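Cadesside Hand-Gripper Project 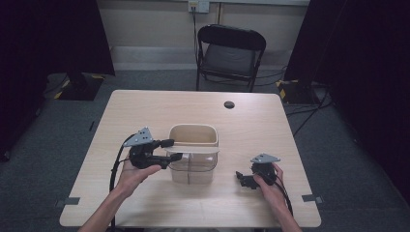
Vol. 9, No. 4

The Cadesside Hand-Gripper Project is a student robotics project at Cadesside, a technical college in Listton. Students in the project carry out short household and workshop tasks while holding a gripper in each hand, and the recordings of those tasks are used in the robot learning course taught at the same college. The project is open to students from any department. It is known on campus as the "lid group," after the first task it worked on.

The project is separate from the Cadesside robot soccer club, although the two share a storeroom and several students have belonged to both.

History

The project began as an assignment in the robot learning course taught by Gebhard Grabner. Students in the course had been using recordings made elsewhere, and many of their final reports complained that they could not tell why a given recording had been made the way it was. Grabner asked one class to produce its own set of recordings and then train a simple control program on them. The class finished the recordings but ran out of time for the training, and a few of its members asked to continue the following term without course credit.

The college recognized the group as a student project in October of that year. It was given the use of a carpeted room on the lower floor of the Amegashie Building, which had been a seminar room. Most of the seminar furniture was taken out. The group's first written rules, a single sheet, dealt almost entirely with who could hold the key.

Course credit was restored later. Students may now count one term in the project toward the robotics certificate, provided they hand in a written report and a complete log.

Equipment

The main equipment is a pair of hand-held grippers, used one in each hand. Both are black, with two fingers, and each has a gray triangular mounting plate on top. The grippers are cabled, and new members are taught to lay the cables toward their own body before starting so that they stay off the working part of the table.

The grippers have no assigned owner within the group. They are signed out for a session and returned to the storeroom afterward. Repairs are handled by whichever students are taking the mechanical design course that term, and the log contains a long series of notes on finger alignment, some of them contradictory.

Work is done at a rectangular table with a light wood-grain top. Household objects for the tasks are kept on a shelf in the storeroom and labeled by task number. Most were donated by students. The group's rules ask that an object be retired once it is cracked or bent, and retired objects are kept in a separate bin for the use of the introductory class.

Recordings are stored and labeled with Inum, a program written by two early members of the project. Inum keeps the task name, the operator's initials and a short comment for each attempt. It has been rewritten once. The older version could not store a comment longer than one line, and comments from that period are often abbreviated past the point where later students can read them.

Tasks

The project keeps a list of approved tasks, divided into 5 groups: containers, cloth, stacking, hand tools and table clearing. A student who wants to add a task writes a half-page proposal that states the starting position of every object, what counts as finished, and what the operator should do if something falls.

Container tasks are the oldest and the most often repeated. The operator stands or sits at the table with a gripper in each hand and works on a plastic tub. One gripper is usually brought to the lid or the front of the tub while the other stays low near the table, ready to steady the side. Translucent tubs were added after a student report argued that clear and frosted plastic was underrepresented in the collection.

Cloth tasks consist of folding and unfolding small towels. They take longer than container tasks and have the highest rate of rejected recordings. Stacking tasks use cups and blocks. The hand tool group is small and at present includes only a screwdriver, a paintbrush and a tape measure, the last of which is suspended until a replacement is found.

Table clearing was proposed as a final project and is the only group in which several objects are handled in one recording. Its rules were revised after students disagreed over whether an object pushed to the edge of the table had been cleared. Under the present wording it must be placed in the tray.

Sessions

A session has one operator and one logger. The operator handles the objects and the logger resets the table, starts and stops the recording, and writes the comment. The two trade places at the halfway point. Operators are asked to push up long sleeves and to remove watches and bracelets.

Each term the group aims for 900 accepted recordings. An attempt is accepted if the task was finished according to its written definition, or if it failed in a way the definition allows for. Attempts in which the operator talked to the logger while moving the grippers were once rejected as well. That rule was dropped, as the recordings used for training carry no sound.

New members begin with a practice period of 4 sessions. Recordings from the practice period are kept but marked, and they are left out of the set used for the course. Several student reports have compared practice recordings with later ones by the same operator. The most cited of these found that new operators tended to close the fingers too early, and that the habit was stronger in the hand they did not write with.

Relation to coursework

Students in the robot learning course receive the accepted recordings at the start of term. They train a control program on one task group and test it on the department's robot arm, which is housed in a different room of the Amegashie Building and is not run by the project. Test results are posted on the course board along with the name of the task group.

Grabner has described the purpose of the arrangement in the course handbook: "A student who has held the grippers for an afternoon reads the data differently. They know where it was awkward." The handbook recommends, but does not require, that students in the course serve as an operator at least once.

A frequent subject of student reports is the difference between tasks that feel easy to the operator and tasks that the program learns well. Lid removal was rated easy by nearly all operators and remained one of the weaker results for several terms. Stacking cups, which operators disliked, gave steady results early on.

Open day

The project takes part in the Listton schools open day, which was last held on Wed 26 July. Visitors may try the grippers on a container task under the supervision of a member. No recordings are kept from the open day. A sign-up sheet for secondary school students who want to attend a regular session is available at the door, and places are usually filled before noon.

Organization

The project has a student lead, a deputy and a data editor, chosen at the last meeting of the spring term. The data editor decides disputed attempts and maintains the task list. Grabner remains the faculty adviser. A proposal to merge the project with the robot soccer club was discussed and withdrawn, mainly over the question of storeroom space.

See also

Amegashie Building
Cadesside robot soccer club
Inum (labeling program)
Listton schools open day
Student projects at Cadesside

Categories: Student projects | Robotics education | Cadesside

Reading time: 5 minutes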